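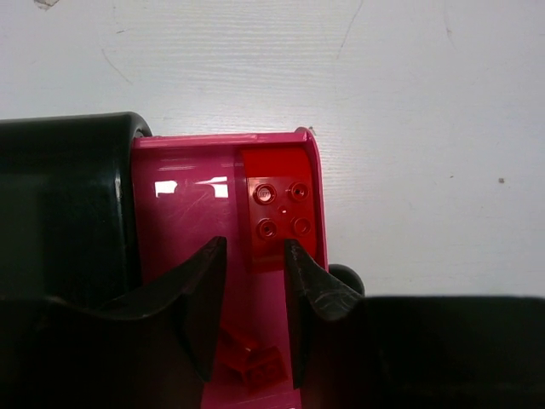

Zellden Bench Practice Pack, second edition: review

By Smaranda Voicu

Bought: one pack, $47 plus postage to Jiltville
Used for: tabletop pick-and-place with a small arm and a two-finger gripper

The Zellden pack is a ring binder with a 30-page handbook, a set of wipe-clean cards and a pad of log sheets. It sets out house rules for people running small arms on benches: who can be near the arm, how the bench is laid out, what gets written down and when you stop. It doesn't replace the safety standards that apply to your machine or your workplace, and the first page says so in bold. If you still need to do a risk assessment, do it before you buy this.

We've used it since June on plastic building bricks, trays and containers. Most of what follows comes from that work.

The rules

The handbook is built on eight rules. The first three cover people and stopping: one operator named for each session, stop button within reach of that person, hands out of the work area while the arm is enabled. They're short and clearly worded. Our old version of the hands rule ran to a full paragraph and people skimmed it. The Zellden version fits on one line of a card, and the card is stuck to the edge of our bench.

Rules four to six are about the bench itself, and this is the strongest part of the handbook. Rule four says to record where objects start, including anything resting against a wall or in a corner. A red brick tucked into the upper corner of a pink tray, hard up against the curved back wall, is a different job from one lying out on the tray floor, and the log sheet has separate boxes for the two. Before this we wrote "brick in tray" for both, and our notes were no use to anyone trying to compare sessions.

Rule five deals with light. Glossy plastic under an overhead lamp gives a hard white reflection, and the gripper shades whatever lies between its fingers. The handbook asks you to note both at the start and leave the lamps alone until the session is closed. Fair enough, though I'd have liked some advice on diffusers. There's none.

Rule six is surface condition. You mark existing scratches and specks on a bench plan so that new ones stand out. I thought this was fussy. Lợi Ông, who shares the bench with me, filled in the plan one Sunday and it has already settled one argument over whether the arm had touched down where it shouldn't. The same sheet has a line for fingertip wear, and scuffed tips should be noted there as well.

Rules seven and eight cover handover and record keeping. They're adequate. Rule eight wants every stop logged with a cause, and the list of causes is too short. "Contact with container wall" is missing altogether, and anyone working in narrow trays will want it. We write it in by hand.

The cards

The cards are good. The type is large, the ink hasn't lifted with spray cleaner, and the corners are rounded. Holes are punched on the short side, which doesn't match the rings in the binder. You either turn the binder sideways or keep the cards loose in the pocket.

The log sheets

Refill pads are sold under part number 3377. The paper is thin and gel pen shows through. The layout is sensible, with start positions at the top and stops below, but the comments box is far too small. A scan-and-print copy is allowed for use on your own site, so I'd skip the refills and print on heavier stock.

Compared with the Jitaru guide

The other one we tried was the Jitaru guide, borrowed from the Skunulcombe workshop. It goes deeper on payload and speed limits and has a better glossary. It has nothing on lighting or surface condition, and the checklist runs over several pages, so ours was being filled in after the session from memory. For a bigger arm I'd look at Jitaru first. On a bench with small parts the Zellden is more practical.

Would I buy it again?

Yes, at that price. The bench layout rules are worth having and the cards get used daily. I'd want the stop causes expanded and the punch holes fixed in the next edition. Labs that already keep detailed start-position notes could get by with the cards, which Zellden sells separately.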